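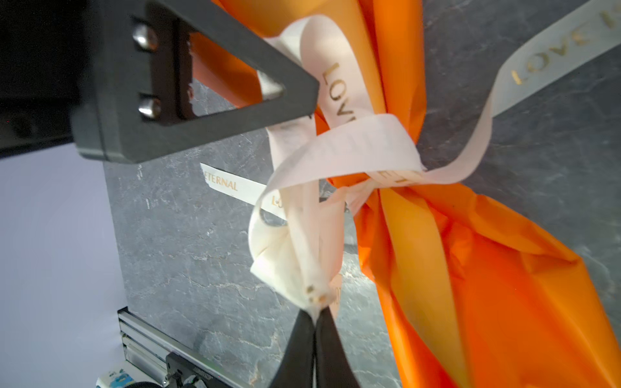
The left-over loop: a gripper holding the printed ribbon below the knot.

Satari: tying a ribbon with two arms
Second-year group project, final report
Friday, October 20, 2023

Why a bouquet?

When we first sat down in February to choose a task, most of the ideas on the whiteboard were the usual sort of thing: stacking blocks, sorting screws, putting pens in a pot. They are all perfectly good tasks, and we would probably have finished a good deal sooner with any of them, but none of us could get very excited about a pot of pens. Then somebody suggested wrapping flowers, and we all went a bit quiet and started drawing. The project got its name, Satari, that same afternoon, and we have been living with orange paper and ribbon ever since.

The aim, as we wrote it in the proposal, was for two robot arms to hold a wrapped bouquet, pass a ribbon round the gathered part of the wrapping and finish with something a kind person would call a bow. We kept to artificial roses throughout, as they put up with being squeezed again and again.

How we set about it

The arms are worked by hand in our project. One of us sits at the controls and moves both of them through the task while the software, which we called Catico, saves the joint positions and the camera pictures. Afterwards we go through the recordings together, usually with biscuits, and sort them into ones worth keeping and ones that teach nobody anything. We recorded 191 attempts over the whole project and kept nearly all of them, which was more than we had dared to hope for after the first fortnight.

We split the task into stages early on, and we are glad we did. First one arm has to steady the wrapping low down while the other comes in near the stems. Then the ribbon goes round, the ends are crossed, and the loop is pulled through. Steadying the bouquet sounds like the easy part, and we treated it as such for far too long! If the paper is held too high there is no room left for the ribbon, and if it is held too tightly the folds slide over one another and the whole fan shifts round. 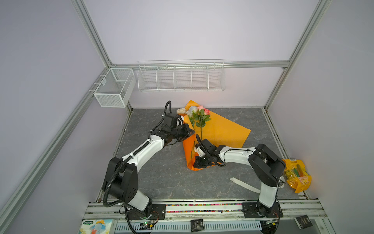

We tried several ways of laying the bouquet down before each attempt and in the end settled on having the rose heads pointing away from the arms, with the narrow end of the paper towards us. It made the reach shorter for both sides and, more to the point, whoever was driving could see what they were doing. We also stopped trying to straighten the paper between attempts. A slightly different set of creases each time seemed closer to real life, and it saved a lot of fussing.

The trouble with ribbon

Satin ribbon is lovely stuff and a dreadful thing to pick up. It lies flat on the table and the fingers slide straight over it. Our best answer was to pinch it at a crumpled bit, where there is something to get hold of, and to leave the smooth lengths alone. The gold lettering turned out to be a help as well – you can tell from the words whether the ribbon has twisted, and we began calling out the letters to each other during the harder attempts.

What we would do next

With the recordings finished we trained a first model, Wurnesow, on the steadying stage only. In our last test it managed 27 holds before we had to pack up, and we were very proud of it. The loop is still beyond it, and we would want a great many more recordings of that stage before trying again. We would also like to swap the fingertips for something softer, and to try a plain ribbon, to find out how much the model was leaning on the lettering. Our notes and the sorted recordings are in the Bakalis folder on the department drive for next year's group, along with the spare ribbon.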